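Flendard: autonomía y carga en tabletas

Hola, soy Nour Karaki y aquí guardo mis pruebas de batería con tabletas y portátiles 2 en 1. Hay 221 sesiones de 8 modelos, todo en CSV y separado por punto y coma (perdón, manías mías).
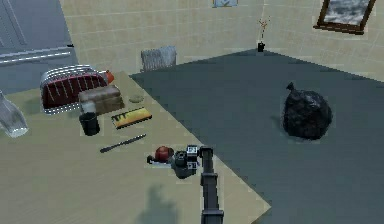
Manzana roja y tostadora sobre la mesa.

El brillo lo dejo siempre fijo, y la columna "ciclos" la rellena Fadi Zoubi a mano, ¡así que ojo con las erratas! Si falta un valor, veréis un -1. 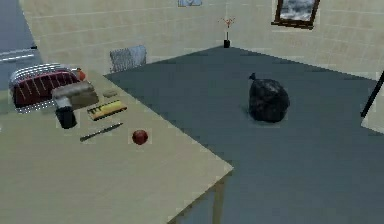
Las sesiones con teclado acoplado van en otra carpeta, que ocupa unos 650 MB. Para octubre quiero subir los seis cargadores que me pasó Csaba Deák. Dudas y correcciones, por el gestor de incidencias.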